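From: Leandro Alarcón
Date: 09/12/2024
Subject: Re: [cell-practice] Draft 3, start-of-run rules for tabletop arms

Joon-young Ma wrote:
> Draft 3 is up. The main change is section 4. Before each run the
> operator confirms (a) plain background, (b) clear work surface,
> (c) fingers closed and empty. All three get ticked on the run
> sheet. Cáceres has used this since August and logged 243 runs
> with no rejected sheets. I'd like to adopt it as is unless there
> are objections.

I have objections, sorry.

No rejected sheets tells me that people are good at ticking boxes. I'd want to know how many runs were rejected, and by whom, and whether that person had seen the sheet first. We went through 1,770 old sheets at Trarngate and the "surface clear" box was ticked on every single one. I don't believe that and neither should you.

4(b) is the worst of the lot. Clear of what? Half the benches I know have a keyboard parked within reach of the arm, and the operator stopped seeing it years ago. Either it's part of the setup, in which case write it down and mark its place with tape, or it goes on a shelf before power is on. The draft lets each site decide without saying so.

4(a) has the same trouble. "Plain" covers a painted wall and it covers a bedsheet. Loose cloth has folds, and the folds move when somebody walks past. If we mean stretched flat, the rule should say stretched flat.

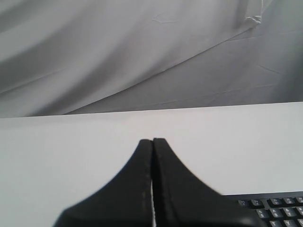
4(c) I can live with, but "closed" needs a number. Two soft fingers can touch at the tips and still leave a gap lower down, and I have heard both called closed in the same meeting. Give a largest allowed gap and say where along the finger it gets measured.

I'd also drop the run sheet as proof of anything. Take one still from the wrist camera at the start and keep it with the run. It costs nothing – the camera is already on – and a second person can check it later against the text.

The Stondutar people will say this is too much for a small lab. Maybe so. Then let's publish it as advice and stop calling it a standard. What I won't sign is a page of ticks with Cirdale's name on top.

Leandro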